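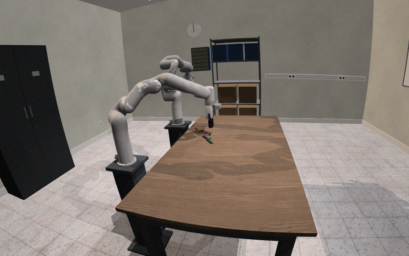
## Teleop demos in sim: how many do I need, and do I keep the bad ones?

**pegwise_tam**

I'm recording demonstrations by remote control in a simulated room and would like a sanity check before I spend another month on it. Two arms on pedestals along one side of a long table, gripper pointing down, and a handful of thin coloured pieces lying on the tabletop. The task is to pick the pieces up one at a time and lay them side by side near the front of the table. At present I only drive the nearer arm. The farther one stays folded.

I'm using the Forov teleop package with a hand controller, default settings apart from the control rate. So far I have 132 demonstrations. The policy trained on them gets the gripper over the right piece most of the time, then closes a little too high or pushes the piece along the table. Out of 31 test runs it finished the whole task in 5.

What I want to know:

- Is 132 simply too few for thin objects, or is something wrong with how I'm recording?
- I've been deleting every demo where I miss a grasp and have to go back. Should I?
- Does it matter that I always start from the same pose, with the fingertips just above the table at the far left?

I have no force feedback on the controller. Happy to post the config if it helps.

---

**Odell_bench**

I would look at the recording before adding more. Going high on thin pieces is usually a hesitation problem. With a hand controller and no force feedback, you come down, stop a bit above the table, look, nudge down, look again, then close. To the policy those pauses are a lot of frames that say "stay here", and it learns to stay there. Plot the gripper height against time for ten of your demos. If you see a flat step just before each grasp, that's it.

What worked for me:

1. Trim the pauses. I drop any frame where the arm hasn't moved and the gripper command hasn't changed, apart from a few around the closing itself.
2. Practise until you can come down in one movement, and only then start recording. My first fifty or so demos on any new task go in the bin.
3. Check the contact settings. Very thin shapes can behave badly if the physics step is too long. If a piece jumps sideways when you touch it by hand, the policy is being taught by luck.
4. Add a camera view near table height, or one on the wrist. From high up you can't judge the last bit of the descent, and the policy can't either.

On deleting the recoveries: don't. Keep the ones where you miss, back off and get it on the second go. Your policy is going to miss, and at the moment it has never seen what to do next. I do delete demos where I knocked a piece off the table or lost track of which one I was going for.

And yes, vary the start. Move the arm's starting pose and scatter the pieces differently each time, including some crossing each other if you expect that in testing. If they always begin as one group at the far left, it will be poor anywhere else on the table.

---

**mk_tostska**

We have 1791 demos for a sorting task and it's still not perfect so I'd say you need more. Also try the Saha controller, it's much better than the Forov one.

---

**Renshaw2**

The number above isn't much use without knowing the task. I've had a single pick-and-place work acceptably with far fewer than you have, but yours is several picks in a row, and the errors multiply. If each pick works three times in four, five picks in a row will succeed less than a quarter of the time. Score each pick separately and you'll see much more clearly whether a change has helped.

One thing not mentioned yet: decide on an order and stick to it. If you take the orange piece first in one demo and the purple first in the next, the policy may drift between the two and hover. Left to right is fine. Write it down if more than one person is recording.

I wouldn't buy a different controller yet. Turning down the motion scaling for the last part of the descent did more for me, and in Pornodmont (the recorder I use) it's one line in the config. I don't know the Forov name for it.

---

**pegwise_tam**

Plotted the heights. There is a flat step before nearly every grasp, in some demos longer than the rest of the pick. I've also been choosing pieces in whatever order I fancied. I'll trim what I have, retrain on that first so I know which change did what, then record a new set left to right with mixed starts. The recoveries I deleted are gone, unfortunately.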